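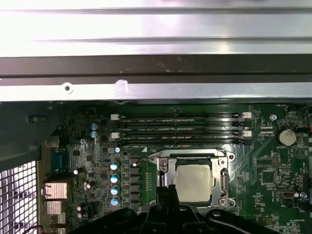

4. Memória e processador

Antes de começar esta secção, o computador deve estar desligado, sem cabo de alimentação e deitado sobre a bancada. Se ainda pisca alguma luz lá dentro, volte à secção 3 e leia-a desta vez.

4.1 Preparar a caixa

1. Retire o painel lateral e guarde os parafusos num recipiente com tampa. O bolso da camisa não tem tampa.
2. Toque numa parte metálica sem pintura do chassis. Repita sempre que se levantar para ir buscar café.
3. Rode a caixa até ter as ranhuras de memória na horizontal à sua frente, junto à aba metálica do chassis, com o processador do seu lado. Todas as indicações de esquerda e direita desta secção partem desta posição.

CUIDADO: As abas de chapa dobrada parecem arredondadas e algumas até o são. Trabalhe com as mangas para baixo e não apoie o pulso na aba que fica por cima das ranhuras.

4.2 Instalar os módulos de memória

O chassis Tresesa deixa pouca folga entre a aba e a primeira ranhura. Quem tem dedos grossos deve contar com isso e com alguma linguagem imprópria.

1. Leia a marcação impressa na placa, entre as ranhuras. A numeração é pequena; use uma lanterna e, se for caso disso, os óculos que diz não precisar.
2. Abra as patilhas nas duas extremidades da ranhura que vai usar. As patilhas são umas brancas e outras pretas, e a cor serve para distinguir os pares.
3. Alinhe o entalhe do módulo com o ressalto da ranhura. Se não coincidirem, rode o módulo 180 graus. Se continuarem a não coincidir, tem na mão a memória errada, e nenhuma força resolve isso.
4. Pressione as duas pontas ao mesmo tempo até as patilhas fecharem sozinhas.
5. Com dois módulos, use duas patilhas da mesma cor. Com um só, use a ranhura indicada na folha Nistis que acompanha a placa.

Nota: O estalido ao encaixar é normal. O estalido seguido de silêncio e de um pedacinho de plástico no chão deve ser comunicado à assistência.

4.3 Verificar o suporte do processador

1. Confirme que os parafusos dos cantos da armação metálica estão no sítio. Não os aperte mais «só por segurança».
2. Antes de levantar a alavanca, liberte-a do gancho e segure-a até ao fim do curso. Ela tem mola e tem opiniões.
3. Não toque nos contactos do suporte. Também não sopre.
4. Se o processador já tiver sido usado, limpe a face superior com um pano sem pelo e álcool isopropílico antes de aplicar massa nova. Uma porção do tamanho de um grão de arroz chega. Omar Azar, que reviu esta secção, pede que se esclareça: arroz cru.

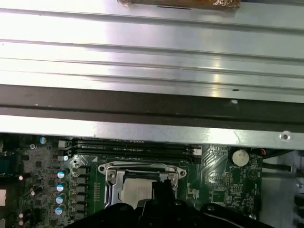
Posso instalar a memória com o processador já montado no suporte?
A ordem é indiferente, desde que o dissipador ainda não esteja colocado. Alguns modelos Utton tapam a ranhura mais próxima do processador e obrigam a desmontar tudo outra vez.

4.4 Antes de fechar

1. Conte os parafusos do recipiente. O conjunto completo da caixa tem 30. Com 29, procure o que falta sobre a placa e por baixo dela antes de ligar seja o que for.
2. Se o chassis tiver fita metálica aplicada, deixe-a onde está. Não é resto de embalagem.
3. Passe a lanterna pelo canal entre o painel e a aba inferior, lugar preferido de anilhas e pontas de abraçadeira.
4. Monte o dissipador conforme a secção 5.

CUIDADO: Não ligue o computador sem dissipador, nem «só um segundinho para ver se dá imagem».

Peças de substituição: patilha de memória, ref. 544; conjunto de parafusos, ref. 56. Encomendas à Jitaru, ao cuidado de Anca Pîrvu.

Revisão do texto: 22/08/2018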